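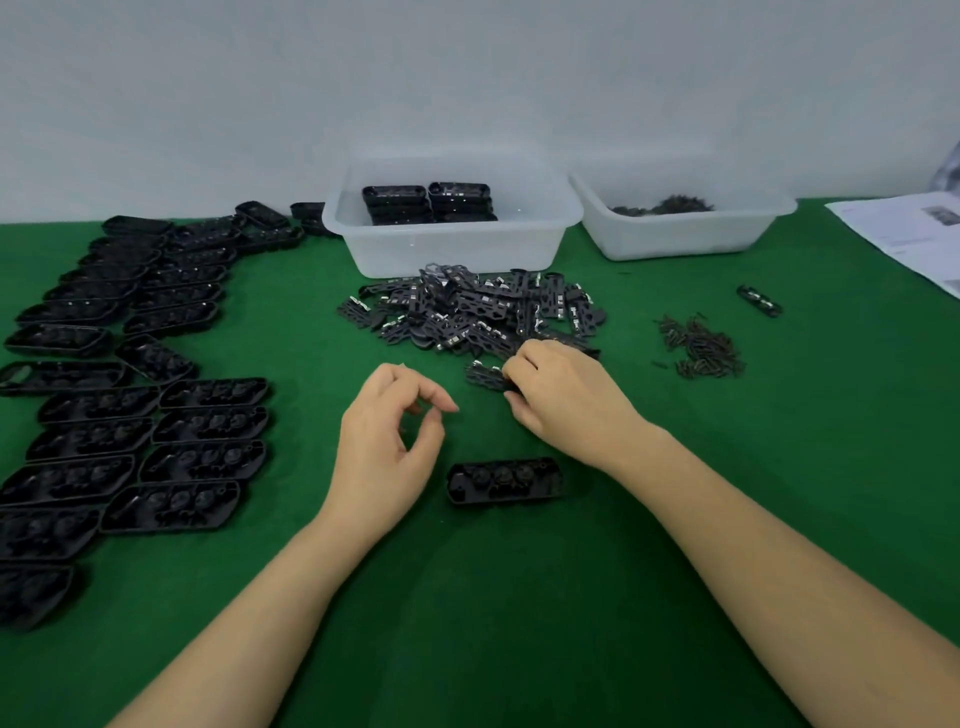 Handling the black brackets on the green mat

Is it rude to quit a piecework side job after 3 weeks?

Posted by Timothée Joly in Work From Home & Side Jobs

Hi all, long-time reader, hardly ever post. I've been doing bench work at home for a small outfit called Vornlow. They drop off tubs of little metal parts, I go through them at my table, and they pick the tubs up again. You get paid by the tub. A tub holds 2,000 pieces, and the first one took me so long that I don't even want to work out the hourly rate. My wife did work it out and then very kindly didn't tell me the number.

The thing is, I took this on because I wanted something to do in the evenings after my regular job that wasn't looking at my phone. And for the first week I loved it! I put on the radio, made tea, got into a rhythm. Then my neck started up. Then the tips of my thumbs. Now I sit down at 8 p.m. and by 9 I'm grumpy with everybody in the house, including the dog.

The woman who set me up with the work is a friend of my sister-in-law, so it isn't like walking away from a big company where you're a number on a sheet. She came over and showed me how to do it and brought a cake. I have one full tub left here and she's already asked if I can take two more before December because they get busy.

So, two things I'd like opinions on. First, do I have to take the extra tubs, or can I just finish this one and bow out? Second, is there any way to make this kind of work easier on the body, in case I decide to keep going at a slower pace? I'm 67 and not in bad shape, but I've never done small hand work for hours at a stretch. I was a bus driver and then I worked in a paint store.

Thanks for reading, sorry it's long.

Da-eun Song
Member, 212 helpful votes

Hi Timothée! I did piecework at home for years (jewelry clasps, then seed packets, then some very fiddly parts for window blinds), so I'll take your second thing first because it might change your mind about the first.

Check your table height before you buy anything. Most kitchen tables are made for eating, and for close hand work they're too low, so you end up folding over like a shrimp. I put my mat on top of a big cutting board with two phone books under it and my neck quit complaining inside a few days. Your elbows want to rest on something. If your forearms are hanging in the air the whole time, your shoulders do all the holding and you feel it later in places you wouldn't expect.

Light matters more than I thought too. I had a ceiling light behind me for the longest time and was working in my own shadow, leaning closer and closer. A cheap desk lamp off to the left (I'm right-handed) fixed it.

For your thumbs, stop pinching so hard! Everybody does it when they start. You grab each piece like it's going to run away. Try to pick up with the side of your finger now and then, and swap hands for a bit even if the other one is slow and stupid at it. Mine was hopeless for a week and then it was fine. If the edges are sharp, those thin rubber fingertips they sell for counting paper are great, and a bag of them costs next to nothing.

And set a timer. I did 19 minutes on and then got up, which sounds like a funny number but that was the length of one side of a tape I liked, and it stuck. Walk to the mailbox, wash a dish, whatever. You lose a little speed and you get your evening back. Please don't do a straight hour with your head down. If the thumb pain is still there in the mornings, have a doctor look at it and lay off the tubs until then. I ignored mine one winter and couldn't open jars until spring.

Now for the friend part. Finish the one you've got, tell her this week that you can't take the two extra, and say it plainly. "I'll have this one done, but I can't take on more right now." You don't owe her your whole medical history. She has a busy stretch coming and the kindest thing is to let her know early so she can hand those tubs to somebody else. I've been on the other side, handing work out for a little company called Jemura, and the people who said no in advance never bothered me one bit. It was the ones who said yes and then went quiet who gave me headaches.

If you want to stay on at one tub a month or something like that, ask! Lots of small places will say yes to that. The worst she can do is say it's not worth the drive.

Oh, and keep the lid on when you're not working. I once had a cat go through a full box of clasps at 3 a.m. and I was finding them in the rug for a year.

Flunlow
New member

just quit. life's short and the pay on that stuff is terrible. my brother did it and made around 40 bucks for a whole weekend. return the cake plate first tho

Ra_in_the_kitchen
Member, 38 helpful votes

I agree with most of what Da-eun wrote but I'd look at whatever you signed before you say anything. Did they give you a sheet with dates on it? Some places dock you if a tub comes back late or short, and some want notice. Mine wanted two weeks and I only found out because I went digging for the paper in my junk drawer. If all you had was a handshake then you're probably fine to stop after the one you have, but I'd write down the day they pick it up and get a text or something saying they got it.

Also you could try moving it to the morning on your days off. I'm useless with my hands after supper and pretty good before lunch. Same work, same chair, completely different mood.

Comment from Timothée Joly

Thank you all. There was a paper, it was under the fruit bowl, and it doesn't mention notice anywhere. I raised the table last night with some old atlases and my neck is already better, so now I'm less sure I want to quit! I'm going to call her tomorrow and ask for one tub at a time with no rush on it. Cake plate is washed and by the door.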